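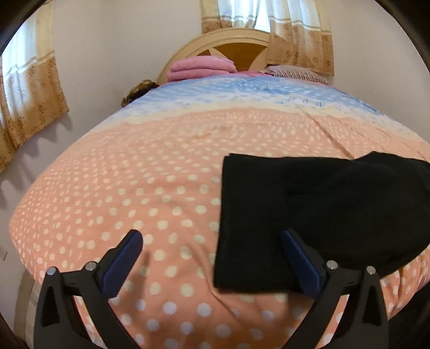
Une couette qui passe l'été dans un placard ressort souvent avec une odeur de renfermé, et le garnissage tassé dans les coins. Le lavage règle les deux, à condition de respecter la capacité de la machine. Sur un lit, une grande couette comme celle-ci, bien bombée, prend beaucoup de volume : ne la jugez pas à son poids. Si elle remplit le tambour à plus des deux tiers, allez en laverie.

Accueil | Linge | Lavage | Rangement | Contact

Avant le lavage
Lisez l'étiquette. Recousez les petits accrocs, sinon le garnissage sort au premier essorage. Les taches se traitent à part, au savon de Marseille et à l'eau tiède.

Lavage
Cycle délicat, 30 ou 40 degrés selon l'étiquette. Une demi-dose de lessive liquide, pas d'adoucissant. Ajoutez 2 balles de lavage. Faites un second rinçage s'il reste de la mousse. Essorage doux.

Séchage
Sèche-linge à basse température, avec les balles. Arrêtez toutes les demi-heures, sortez la couette, secouez-la et retournez-la. À l'air libre, posez-la à plat sur deux fils et changez-la de côté matin et soir. Je fais les miennes en août. Ne la rangez pas tant que les coins restent froids au toucher.

Rangement
Housse en coton, étagère haute. Le sac sous vide écrase le duvet, je le garde pour le synthétique.

Commentaires

Arnout Kramer
Pour une 240 x 260 en duvet, la machine de 8 kg suffit ?

Mado
@Arnout non, chez moi elle est restée sèche au milieu. Prenez la 16 kg de la laverie.

lili_b
Des balles de tennis neuves marchent aussi, dans une chaussette blanche.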